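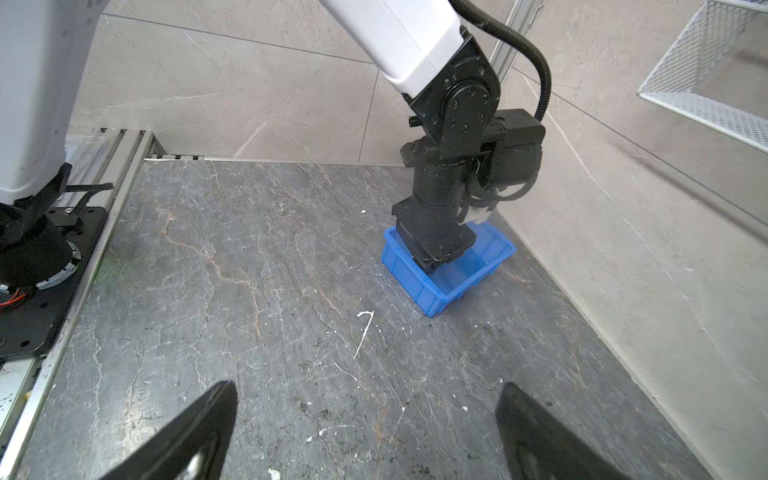

Week 5 notes: teaching by doing

Okay, last week we finished up the maths on joint angles, and I promised you something less painful. So this week is all about demonstrations, meaning a person does the task through the robot and the robot learns from the recording. I've typed these up from my own scribbles plus a few things Vimala Kandasamy added in the tutorial, so forgive the jumps.

Two ways to show a robot what you want. The first is by hand (the books call it kinesthetic teaching). You put the arm into a mode where it goes limp and holds only its own weight, then you grab it and push it through the motion. It feels lovely, you pick it up in minutes, and it's hopeless the moment you need two arms at once, because you've only got two hands and each arm really wants both of them! Your own body also ends up in front of the cameras, and a model trained on that has seen a lot of sleeves.

The second is remote control, or teleoperation. You hold a controller or a small leader arm, and the real arm follows you. Two arms are fine. You stay out of the way. The price is that you can't feel much. Refilwe Rampersad drove for most of September and she still reckons the first half hour of every session is rubbish until her hands remember how far away everything is.

We'll use the second way in the lab, with our tool and bin task. It sounds dull and I love it, because so much goes wrong in it.

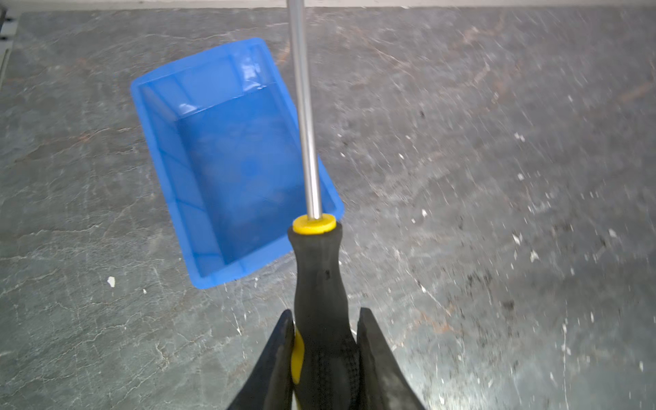
Think about where to hold a long tool. Grip the handle near its middle and squeeze it square, and the shaft points where the wrist points, which makes the rest of the motion much easier to steer. Grip it too near one end and it can swing when you speed up. A person fixes that with a little roll of the fingers and never notices. A two-finger gripper can't roll anything, so you have to put the tool down and grab it again. Please do that! Leave the regrasp in the recording too. A policy that has only ever seen perfect grasps has no idea what to do after a bad one.

A few habits for your own sessions. Move at one steady pace. Don't hover while you make up your mind, or the robot will learn to hover. Change the starting spot of the bin between takes, and the angle as well. If you bump the rim, keep going if you can recover and bin the take if you can't.

How many takes? Floor Vermeulen's group got decent results on their version with 500. Ours, the Salau set, has 3,337 takes, and after Nele Koster cleaned out the duds and the near copies we kept 1,731. I'd have kept more, she'd have kept fewer, and we argue about it at lunch.

For next time, read the Brouwer handout up to the bit on delay, and come with one household job you think would be awful to teach by remote control. Folding a fitted sheet is taken.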